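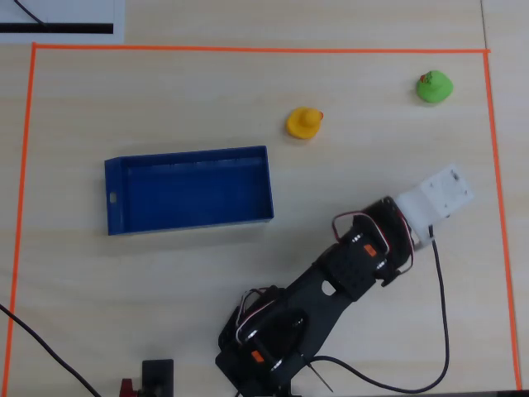

Usberg wants schools and small workshops to pay 678 euros for a desktop robot arm that picks up rubber ducks. The kit, called Driltari, goes on sale in April with a gripper, a cabled controller and a licence for the firm's training software, Nishad.

The pitch is that anyone can teach the arm a sorting job in an afternoon. You guide it through the task 40 times, Nishad works on the recordings overnight, and the arm then does the job alone. Usberg claims it copes with objects it has not met before, but has published no test results to back that up.

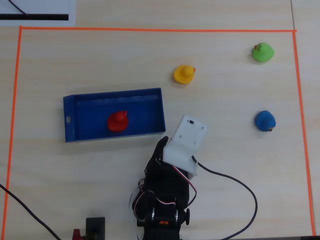 Inès Texier, who reviews classroom equipment for the buying service Flistard, is not convinced. "A duck in a tray is a nice demo," she said. "I'd like to see it with a pencil case, on a wobbly desk, with the blinds open."

She also questions the running costs. The software licence lasts 12 months and Usberg has not said what renewal will cost. Spare motors are sold only in sets, with a delivery time of roughly 18 days.

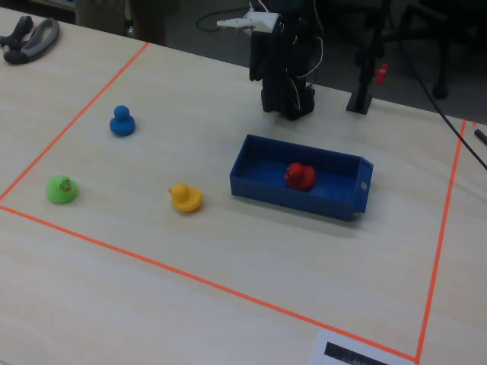 The Driltari arm at its taped work area, with the red duck in the tray.

Usberg said a renewal price would be announced "closer to launch". It did not answer a question about refunds.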